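Open Day at the Malteck Training Center

The Malteck training center sits behind the freight yard, and the bus stops at the far end of the road, so allow for a walk. I went to its November open day for women thinking about a trade. The doors opened at nine. By half past there was a line at the sign-in table, mostly women in their twenties and thirties, a few with their mothers, and one man who wanted to know if his daughter could start at 16. She can, with a signed form.

Malteck teaches bricklaying, welding, electrical work, and plumbing. It has done so for a long time, but the women's intake is fairly new. Soledad Nava ran the welcome session and kept it short. She put one number on the wall: 1,213 people have finished a course at the center so far. She then said that for most of that time the women among them would have fit in a minivan. The current classes look different, and she wanted us to go and see them instead of listening to her.

We were split into groups and given colored stickers. Mine started in the welding shop. It is a long room with booths down one side, each with its own curtain and extraction hood. Nayeli Manríquez showed us a practice joint, cut through so that we could see where the weld had not gone all the way down. She passed it along the line with a good one for comparison. I could not tell them apart from the outside, and neither could the woman next to me, who had welded farm gates with her uncle for years.

Anyone who wanted to could try a bead on scrap plate. The jackets and gloves came in small sizes. I mention this because at the last open day I went to, at another school, the smallest glove on the table would have fit a goalkeeper. Malteck buys its workwear from Drorkier, and students pay for their own boots.

The bricklaying hall was colder and louder. Students had built short walls with a corner and a window opening, and an instructor was knocking last month's down with a club hammer so the bricks could be cleaned and used again. The mortar is a weak mix that never fully sets. Arlindo Bastos teaches here and took questions about lifting. His answer was that a bag of cement is a bag of cement, and that anyone on a site who carries two at a time to show off will have a bad back by forty. He had us lift one bag properly, in pairs and then alone.

Lunch was soup and rolls in the canteen. There were stands along the wall from employers, among them Montes, a building contractor, and Gestar, which fits out offices and small clinics. Gestar takes five trainees a year from the center. Its stand had the longest line, partly for the trainee places and partly for the pens.

The afternoon was about money and hours, and this was where most of the hard questions came up. The fee for the evening course is $400 a term, and it can be paid monthly. Day courses are free to those who qualify, but the list of who qualifies takes up two pages, and I would advise reading it before you go. Site work starts at seven. The nursery closest to the center opens at eight. Several women asked about that gap and got a fair answer – the center is talking to the nursery but has nothing to offer yet.
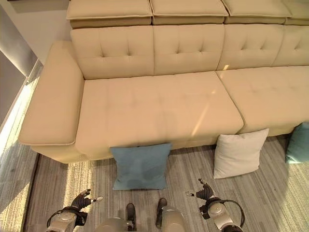 Iraís Maldonado wrote to me after reading a draft of this and said the early start was what nearly made her quit in her first year. In the end she swapped school runs with a neighbor, and she thinks the center should put people in touch with each other for that purpose before the course begins. She also said I had been too kind about the evening course, which in her time ran late most nights and left her waiting for the last bus.

I put the point about buses to Apolinar Bautista in the admissions office. He said evening classes now stop at nine sharp and the last bus leaves at twenty past. He liked the idea of a contact list and wrote it down.

Applications for the spring intake can be handed in at the front desk or sent by mail. There is a short math test, mostly areas and fractions, and a practice copy is kept at reception. Ask for both pages, as the answers are on the second.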